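Features > Grassroots football > Away days

Search this site Enter keyword Go

The long road to Lillero

I've followed Hafstein Rovers since 2000, and I still can't explain to my family why I'd want to spend a Saturday-sized chunk of my life on a coach to watch a team lose in the rain. But I love it! The away trips most of all.

Lillero is the big one. It's over 28 miles each way, the last few on a road that seems to be mostly tractors, and this October there were 16 of us on board with a flask going round before we'd even left the car park. Someone had brought egg sandwiches (there's always egg sandwiches) and the windows were steamed up by Cevholm.

The match was a proper scrap. Lillero went ahead from a corner we should have cleared twice, and then our captain headed in a free kick just before half time and the whole lot of us went daft behind the goal. I lost a glove. In the second half we hit the bar, had one cleared off the line and then — of course — gave away a penalty. Two-one. I've gone over that tackle in my head all week and I still say he got the ball.
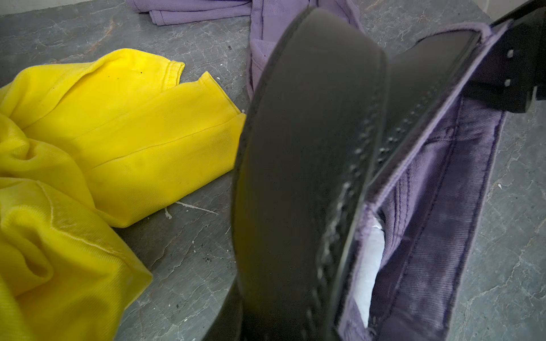
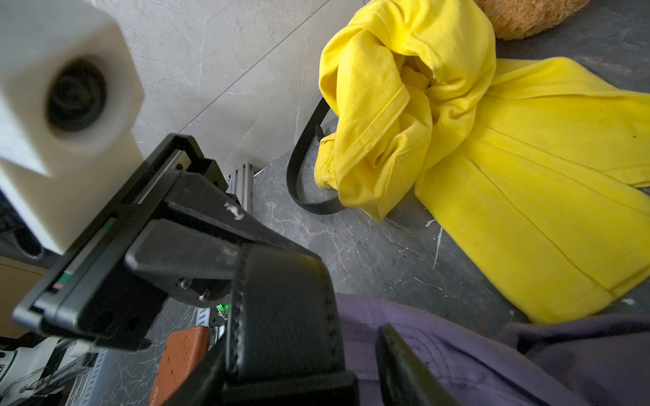 The coach home was quieter, at least until somebody got the other scores up on their phone and we heard that Drusia Town had lost as well. That keeps us fourth, a point ahead of them, with a game in hand. They come to our place next and I've already promised to do the teas.

We use cookies to improve your visit. Accept Manage settings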